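Manju Nigam's petition bill, HB 232, came out of committee with a substitute this afternoon. Most of the coverage is calling it a bill to "make recalls harder." The text does something narrower than that, so a thread on what is in it.

Current law: a recall petition against a county or city officer needs signatures equal to a fixed share of the votes cast for that office at the last election. For small jurisdictions there is also a floor of 700. Whichever is larger applies.

The floor is the provision that matters in a place like Natby, where a contested council race can draw fewer votes than the floor requires in signatures. Recall there is legal on paper and has never reached the ballot.

The bill as introduced deleted the floor. The substitute puts it back for counties and leaves it out for cities. If you read the introduced version last month, section 2 is no longer what you read.

So for city officers the bill makes recall easier. For county officers the signature requirement does not change at all. What changes for both is verification, and that is where the argument should be.

Sections of interest are the ones on sampling, cure and withdrawal. I will take them in that order.

Sampling. The clerk currently checks every line. The substitute lets the clerk check a random sample and project the valid total, with a full count required if the projection lands inside a band near the threshold. The width of the band is left to rule.

I do not like that last part. The width of the band decides how often a sample stands in for a count. If it is narrow, a bad projection can kill a petition that had enough valid lines. It belongs in statute, with a number attached.

There is also nothing in the substitute on duplicates. A duplicate pair is rarely caught in a sample, for the plain reason that both lines have to be drawn. States that sample usually apply a correction for this. HB 232 says "statistically valid method" and stops there.

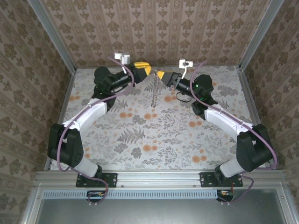

Filed under: Elections & Ballot Access

Cure. Under current law, a signer whose line is rejected for an address mismatch is never told. The substitute requires notice to the petition's chief sponsor, who then has seven days to submit a signed affidavit from the voter.

Notice goes to the sponsor and not the voter. Defensible on cost. It does mean that whether your signature gets fixed depends on how organized the campaign is. A well-funded recall will cure its mismatches. A kitchen-table one will mostly let them go.

Gudrun Backlund, the Lusano County clerk, raised this in testimony. She asked for mailed notice to voters with the state paying postage. The sponsor said she was open to it. The substitute does not include it.

Her other point got less attention. The cure period and the deadline for certifying the ballot overlap in a general election year. As drafted, a clerk could be required to certify a recall question while affidavits on it are still coming in. The fix is one sentence moving the filing deadline forward. Also not in the substitute.

Withdrawal. A signer may now withdraw by written request until the petition is filed. The substitute extends this through the end of verification. Read that alongside the sampling section.

If the sample has been drawn and projected, what does a withdrawal do? Subtract one line from the projected total? Redraw? Count only if the line was in the sample? The text is silent. I would expect this to be litigated the first time a result is close, and the court would have very little to work with.

It also gives the targeted officer a reason to run a withdrawal campaign after the signatures are in. Whether that is good policy is a fair debate. It was not mentioned in the committee hearing.

Vendor question, asked in replies: the bill does not name Jimeo or any other verification software. The fiscal note assumes counties keep whatever system they have. Vrabec is a city with its own clerk and its own petition log, and the note says nothing about cities.

On the "harder recalls" claim: someone could get there by reading the withdrawal section alone. Someone else could read the floor repeal alone and say the opposite. Both are in the bill, and they apply to overlapping but different sets of officers.

What I would ask for on the floor: the full-count band written into statute, a duplicate correction, an earlier filing deadline, and a rule for withdrawals after sampling. None of these touches the threshold. All are drafting fixes and could go in one amendment.

Correction to the post on withdrawal: "may now withdraw" refers to current law, and the extension is the new part. I wrote that badly.

Floor vote is not scheduled. Amendments have to be filed the evening before. I will post the text of any that touch the sampling section.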